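Fitted kitchen

A fitted kitchen is a kitchen in which the cupboards, worktops and appliances are planned as one set and fixed in place, usually along one or more walls. It differs from the older unfitted kitchen, which was furnished with separate pieces such as a dresser, a table and a free-standing cooker. Fitted kitchens are now common in new flats and houses in much of Europe, although what is included in a sale or a tenancy varies from country to country.

Name

In British English the term is "fitted kitchen", and the people who install them are called kitchen fitters. German uses Einbauküche, literally a built-in kitchen, which is listed in Duden and is often shortened to EBK in property advertisements. French speakers say cuisine équipée or cuisine intégrée, and shops do not always keep the two apart.

Parts

Most fitted kitchens are put together from three kinds of cabinet. Base cabinets stand on the floor and carry the worktop. Wall cabinets hang above them. Tall cabinets run from the floor to the height of the wall cabinets or higher, and are used for food storage, brooms or built-in ovens. The box of the cabinet is known as the carcass, and the doors and drawer faces are called fronts. Carcasses are commonly made of chipboard with a thin facing, and fronts of the same board, of MDF or of solid wood.

Base cabinets normally stand on adjustable legs, which let the fitter level a run on an uneven floor. The legs are hidden by a plinth, a loose strip that clips on and can be pulled away for cleaning. A scribing strip is sometimes added where the last cabinet meets a wall that is out of true.

Appliances may be free-standing, built-in or integrated. A built-in appliance sits inside a cabinet opening and keeps its own front. An integrated one is covered by a door that matches the rest of the kitchen.

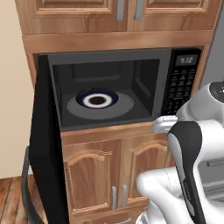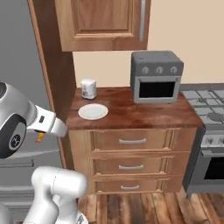 Kitchens with wood-finish cabinets.

Sizes

Widths of cabinets usually go up in steps of 100 mm, with 400 mm a frequent choice for a narrow drawer unit beside the cooker. Worktops in the British trade are sold in several depths. A worktop cut to 618 mm, a size kept by the maker Pelletier in its Akis range, leaves a slightly wider overhang than the usual 600 mm board.

Layout

The simplest plan is the single run, with everything on one wall. A galley kitchen has two facing runs, and an L-shaped kitchen uses two walls that meet at a corner. The corner itself is awkward to reach and is often given a revolving shelf or a pull-out rack. In his handbook Zirkamel, the Austrian joiner Beat Ortner advised placing the sink before anything else, as the waste pipe is the hardest part to move. He also favoured drawers over shelves in base cabinets.

Care and repair

Hinges are the part most often adjusted. The usual concealed hinge has screws that move the door sideways, in and out, and in many cases up and down. Swollen board near the sink cannot be put right, and the panel is generally replaced. Worn fronts can be changed while the carcasses stay in place, provided the hinge holes match.

See also: Worktop, Cabinetmaking, Larder, Scullery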